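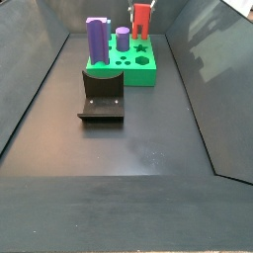
# Keeping shape sorters and block sets in one piece

Most advice on toy storage seems to be written by people selling bins. I've tried a fair amount of it, and a good half made more work than it saved. What follows is the part I still use for sorters, peg boards and the odd-shaped blocks that go with them.

## Storing the pieces

Skip the divided tray with a slot for each piece. It looks tidy for two days. A plain box with low sides does the same job, and a child can put things back in it without help.

- Leave tall pieces standing in the sorter between uses. A grooved piece like the purple one stores fine upright, and you can see right away if it's gone.
- Arches go in the box legs down if you care about such things. I stopped caring.
- Don't mix two sets. The colors match, the sizes never quite do, and you'll end up with a star that jams halfway.

I paid for a set of 14 printed labels from a shop in Weltbridge. They peeled by May. Masking tape and a marker have outlasted them.

## Cleaning the holes

The flat top of a sorter is easy. The small round holes are where crumbs go to live, and a cloth won't reach them.

1. Turn the block over and knock it against your palm.
2. Run a dry bottle brush through each opening, small ones first.
3. Wipe with a damp cloth and a drop of dish soap.
4. Stand it on edge to dry overnight.

I'm not convinced by vinegar here. It smells, and soap did just as well on mine. Check what the block is made of before you soak it - painted wood in a full sink is a good way to ruin an afternoon.

For sticky corners in star and hexagon holes, wrap the cloth around a chopstick. The special detailing tool I was talked into at Gallagher does exactly what the chopstick does.

## When a piece sticks

Don't hammer it. Wiggle it straight up, a little at a time. If it binds in the same spot every time, look for a ridge of dried paint or glue and take it down with fine sandpaper, then wipe off the dust before anyone plays with it.

People will tell you to rub candle wax on the edges. It works for a week or so, then it picks up lint.

## Replacing lost pieces

Check under the couch first, then the vacuum bag. Single replacements are rarely worth the shipping, and secondhand "complete" sets often aren't, so ask for a picture with every piece laid out. If one shape is gone for good, I just leave the hole open. The kids post raisins through it.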